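Oil or water-based finish for a pale kitchen table?
Posted in Home Repair & Furniture by Yara Chidiac
Aug 13, 2024
3,783 views

We bought a secondhand kitchen table in January. The seller told us it was solid ash and that the top had been sanded and given one coat of "some kind of oil" before we picked it up. It looked fine for the first few months. Now it feels rough in the two spots where people sit most, and a glass left overnight gave me a white ring that has not gone away.

I want to redo the top myself. The legs are painted and can stay as they are. My questions:

Do I have to take it down to bare wood, or can I scuff it and put something over the oil?

Will a water-based finish stick if there is old oil in the grain?

I would like to keep the light color. My sister's table was the same shade and went orange after she varnished it, and she is not happy with it.

We eat at this table every day and have two kids, so I can't have it out of use for weeks. The hardware store here carries Plidance floor and table lacquer (water-based) and Irkaline hardwax oil. The man at the counter said either one would do.

Elias Farah
Member, 300 posts

Either one will do, but they are different jobs.

First find out what is on there. Put a few drops of water on a worn spot and a few on a spot near the edge that gets no use. If the water soaks in and darkens the wood within a few minutes, there isn't much finish left there. If it beads at the edge and soaks in at the seats, you have an oil that has worn through, and that fits what you describe.

For the hardwax oil you don't need bare wood everywhere. Wash the top with a little dish soap in warm water, let it dry overnight, then sand the whole surface with 150 grit, with the grain. Vacuum, wipe with a barely damp cloth, let it dry. Put the oil on very thin. Most people put on too much. Wait as long as the can says, buff off whatever hasn't gone in, and leave it until the next day. Then a second thin coat. You can eat there carefully after a couple of days, but keep wet things off it for as long as the can says it needs to cure.

For the lacquer, yes, old oil can be a problem. A fresh oil coat can keep water-based lacquer from bonding and it will peel in patches. After seven months it is probably cured, but I would still sand to bare wood to be safe. Start at 100 or 120, finish at 180. Water raises the grain, so the first coat will feel fuzzy. Sand that lightly with 240 before the second coat. I do three coats on a table.

On color: water-based stays closest to what you see now. Clear hardwax oil makes ash a little warmer. Some brands sell a version with a bit of white pigment in it for pale woods, so ask if Irkaline has one. Your sister most likely used an oil-based varnish, and those yellow over time.

Whatever rags you use for oil, lay them flat outside to dry or put them in a can of water with a lid. Don't leave them in a pile. They can catch fire on their own.

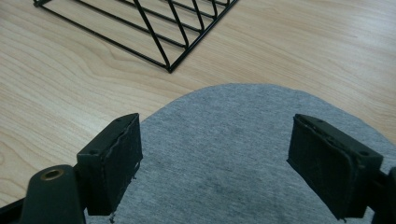

For the white ring, try it before you sand. That is usually moisture in the finish and it often comes out with a dry cloth and a warm iron on low, a few seconds at a time. If it's still there after that, 150 grit should take it off. A black ring would be a different story and would need oxalic acid.

If it were my table I would go with the oil. Lacquer holds up longer, but when it wears through you are back to sanding the entire top. With oil you can fix the two seats in an evening.

Tsung-han Wei
Member

I used lacquer on ours, 4 coats, no problems so far. Get a foam roller and not a brush, the brush left lines.

Dima Srour
Member

Agree with Elias on the rags.

One thing to add. Do the underside too, at least one coat. If you seal only the top, the boards can take up moisture unevenly and cup. Mine did, not badly, but you can feel it with a ruler across it.

Also check it really is ash all the way through before you start with 100 grit. I was told "solid" once and it was veneer, and I went through it at the corner in about ten seconds. Look at the end of the top. If the grain lines on the surface carry on over the edge and you see end grain there, it's solid.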